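Shaky start to the year

10 Jan 2018

So we had an earthquake! A small one, before anybody panics. I was in bed, in that stage of almost asleep where you're arguing with someone in your head, and the whole building gave a kind of shrug. Then the closet doors started tapping. Tap tap tap tap, very polite. I lay there thinking it was the upstairs neighbor's washing machine until I remembered I live on the top floor.

I counted to 16 before it quit. It was probably less than that (I count fast when I'm scared).

You'd think that after 5 years in Metuline I would know what to do. We get the flyers and we do the drill. What I did was stand in the hallway holding a pillow. No shoes, no flashlight, just me and the pillow, listening to my neighbors all open their doors at once. Someone's dog was going nuts. A man I've only ever nodded at in the elevator asked me if that was "it," and I said I thought so, and we both went back inside like we'd settled something.

The local radio said it was centered out past Condori, pretty deep, and that the road over to Skollon was closed for a few hours while they cleared rocks off it. No one hurt, thank goodness. A couple of chimneys came down in the old part of town and the library is shut until somebody has looked at the ceiling.

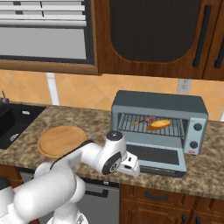
Image credit: Skutalora

I couldn't get back to sleep, so at some silly hour I got up and finally dug out the emergency bag. Oh boy. I packed it when I moved in and hadn't opened it since. The granola bars had turned into gravel. The flashlight batteries had leaked all over a pair of socks. There was a paper map of a city I don't live in anymore, and 57 dollars in an envelope, which I had completely forgotten about and which made my night!

Anyway, I made a new list and went shopping the next morning, along with everyone else in town. The water shelf was bare. I did get batteries, a whistle, a can opener that works without electricity (I owned cans but no opener, great planning) and a pair of cheap sneakers to keep under the bed. My aunt has been telling me about the shoes forever. Broken glass, she says, every single time we talk, broken glass.

I also strapped the bookcase to the wall. The kit cost me almost 50 bucks and I put one bracket on upside down, but I've leaned on it pretty hard and it doesn't budge. The tall mirror is lying flat behind the couch until I decide what to do with it.

There was one tiny aftershock last night. The closet doors tapped twice and that was all. I had my sneakers on before I was properly awake, wrong feet, pillow under one arm again.

If you're local, how did your place do? And has anyone found water yet?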